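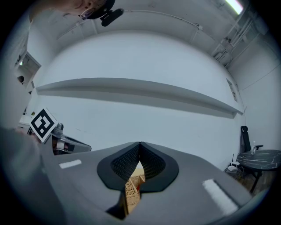 Headset or head-mounted device and glasses worn together

Fellach Case Binder, A4, lever arch

The Fellach is a lockable binder for solicitors, barristers' clerks and court staff who carry paper bundles between the office and the hearing. It holds 85 mm of paper, enough for most trial bundles without splitting a witness statement across two volumes.

The spine label slides out from the top and takes a printed or handwritten case number. Five numbered dividers are supplied, and further sets can be ordered under the Flustetura name. Pages lie flat when the binder is open on a lectern.

Weight empty: 1,330 g
Colours: black, navy, dark red
Lock: three-digit combination, set by the user
Stock: 2,886 units, next delivery June

Firms ordering for several offices can have the spine printed with the office name. Send the wording with the order. Printed binders cannot be returned unless faulty.

The Holovko trolley takes four Fellach binders upright and is sold separately.

Trade accounts: ask for Rocío Gallegos at Curneo. Orders placed before 2 pm leave the same day.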